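どうしてパンはふくらむの?
目に見えないはたらきものの話
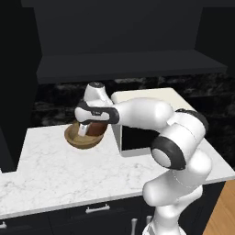

パンをふくらませているのは何ですか。

酵母(こうぼ)という、とても小さな生きものです。生地の中で糖を食べて、二酸化炭素というガスを出します。そのガスが生地の中にたまって、パンがふくらみます。

つまり、みなさんが朝ごはんに食べているあのふわふわは、小さな生きものの「げっぷ」のあとです。食欲がなくなった人は、ジャムを多めにぬってください。

酵母って、虫?

ちがいます。酵母はキノコやカビと同じ「菌類」のなかまです。ただし、キノコのようにかさを広げたりはしません。体はたったひとつの細胞でできていて、形はまるいか、たまごのような形。けんび鏡を使わないと一つぶずつは見えません。

足もなければ、口もありません。「じゃあ、どうやって食べるの」と思いますよね。酵母は、水にとけた糖を体のまわりのまくから取りこみます。スープの中でくらしていて、体じゅうがストローだと考えれば、だいたい合っています。うらやましいような、そうでもないような生活です。

酵母は、くだものの皮や花のみつ、木のしるなど、あまいもののあるところによく住んでいます。あまいものに集まるのは、みなさんだけではないわけです。

小麦粉はあまくないのに

いいところに気がつきました。小麦粉をなめても、あまくはありません(なめなくていいです。生の粉はおなかによくありません)。

小麦粉のおもな中身は、でんぷんです。でんぷんは、糖がじゅずのように長くつながったもので、そのままでは酵母には大きすぎます。ところが小麦粉には「アミラーゼ」という酵素(こうそ)が入っていて、水を加えるとはたらきはじめ、長いでんぷんをちょきちょき切ってくれます。短くなったものを、酵母がいただきます。

酵素と酵母。名前がにていてまぎらわしいのですが、酵母は生きもの、酵素は生きものがつくる道具のようなものです。テストでまちがえる人が毎年います。大人にもいます。

ガスはどうしてにげないの?

ガスを出すだけなら、コップの水にさとうと酵母を入れても同じことが起こります。でも、水はふくらみません。あわが上がって、はじけて、おしまいです。

パンの生地には、あわをとじこめるしかけがあります。小麦粉にふくまれるたんぱく質が、水といっしょにこねられると「グルテン」というものになるのです。グルテンはゴムのようにのびちぢみして、あみのように広がります。そのあみと、まわりのでんぷんがいっしょになって、うすいまくをつくります。ガスはこのまくの中にたまり、生地は小さな風船がぎっしりつまったようなかたまりになります。

パンをつくる人が生地をたたいたり、のばしたり、折ったりするのは、このあみをじょうぶにするためです。きげんが悪いからではありません。まあ、そういう日もあるかもしれませんが。

お米の粉には、グルテンになるたんぱく質がありません。お米の粉だけのパンをつくるときは、水の量をくふうしたり、とろみのつくものをまぜたりして、ガスをつかまえます。

酵母は温度にうるさい

酵母は、冷たいところではのんびりしています。冷蔵庫の中でもまったく休んでいるわけではなく、ゆっくり、ゆっくりはたらきます。夜のうちに生地を冷蔵庫に入れておき、朝に焼くというつくり方があるくらいです。

あたたかくなると元気になります。30度をこえるくらいになると、ずいぶんよくはたらきます。では、もっと熱くすればもっとがんばるのかというと、そうはいきません。60度くらいになると、酵母は死んでしまいます。早く焼きたいからといって熱いお湯を使うと、とてもかたくて重い、投げると危ないパンができます。

塩も気をつけたい相手です。塩は味をよくし、グルテンを引きしめてくれますが、入れすぎると酵母のはたらきがにぶくなります。

町のパン屋「エルカリ」では、2月になると、夏と同じつくり方では生地がなかなかふくらみません。そこで水を少しあたため、待つ時間を長くするそうです。店のかべには、こんなはり紙があります。「急ぐ人は、せんべいをどうぞ」。せんべいは売っていません。

オーブンの中で起こること

オーブンに入れた生地は、はじめのうち、ぐんともう一段大きくなります。理由はいくつかあります。酵母が最後のひとはたらきをすること。たまっていたガスが、あたためられて体積をふやすこと。生地の中の水が水蒸気になること。どれも生地を内がわからおします。

やがて中まで熱くなると、酵母のしごとは終わりです。グルテンはかたまり、でんぷんは水をすって、やわらかいかべになります。これで、ふくらんだ形のまま、しぼまなくなるのです。切ったパンに見える穴は、ガスの入っていた部屋のあとです。

外がわが茶色くなるのは、糖と、たんぱく質のもとになるアミノ酸が、熱で反応するからです。パンの焼けるあのいいにおいも、ここから生まれます。酵母がつくったアルコールは、ほとんどがオーブンの中でとんでいきます。食パンを食べてもよっぱらわないので、授業中にねむくなった理由には使えません。

昔の人はどうしていたの?

酵母が生きものだとわかるより何千年も前から、人はパンをふくらませていました。粉と水をまぜて置いておくと、粉や空気の中にいた酵母がふえて、あわが出てきます。それを新しい生地にまぜればよかったのです。一部をとっておき、次の日の生地にまた使う。こうした「たね」には、酵母だけでなく乳酸菌も住んでいるので、少しすっぱい味のパンになります。

今でも、たねを育てている人はおおぜいいます。毎日のように粉と水をやるので、ペットとたいしてかわりません。散歩に行かなくていいのと、呼んでも来ないのがちがうところです。

家でためしてみよう

用意するもの:ドライイースト小さじ1、さとう小さじ1、ぬるま湯100ミリリットル、小さなペットボトル、風船

1 ペットボトルにぬるま湯とさとうを入れて、よくふってとかします。
2 ドライイーストを入れ、軽くゆすります。
3 口に風船をかぶせます。ふたはしめないでください。ガスがたまってはれつすることがあります。
4 あたたかいところに置いて、ときどきのぞきます。

同じものをもうひとつ、さとうなしでつくって、ならべてみましょう。風船のようすをくらべると、酵母が何を食べているのかがわかります。終わったら、中身は飲まずに流してください。においをかぐのはかまいませんが、感想は人それぞれです。

ことばのメモ

酵母:菌類のなかま。英語ではイースト。
グルテン:小麦のたんぱく質が水とまざり、こねられてできる、のびちぢみするもの。
発酵(はっこう):小さな生きものが食べものの成分をかえて、人の役に立つものをつくること。役に立たないときは、たいてい「くさった」と言われます。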